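Comparing Two Grippers on a Mixed-Object Bin 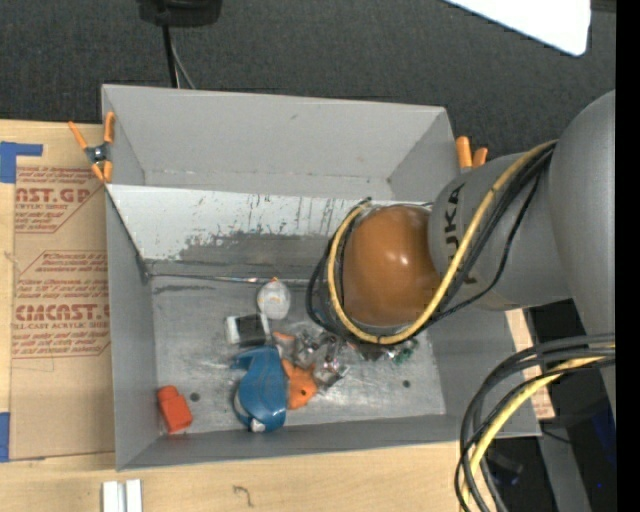 Poltura Handling Lab, Gripper Test Group

Use this procedure to compare the Juvberg suction gripper with the Unnithan two-finger gripper on the KUKA arm. Both grippers are run on the same bin, with the same objects and the same lighting.

1. Clamp the bin to the table. One spring clamp on each side is enough. Check that the bin does not shift when pushed by hand.

2. Load the front compartment only. Mix rigid plastic parts with at least one item in clear, crinkled packaging. Place one block in a corner and leave two items touching.

3. Mount the gripper and enter its tool length and mass in the controller. Route the cables along the arm with enough slack for full wrist rotation.

4. Open Brulonero, load the bin profile and set the approach height to 44 mm above the floor of the compartment.

5. Run 442 pick attempts. Reload the bin after every 8. Log each attempt as pick, drop or miss.

6. Change grippers and repeat from step 3.

Report corner picks separately. Reflective packaging gives gaps in the depth image, so log a miss there as a vision fault if no grasp point was returned.

Page revised Wed 10 April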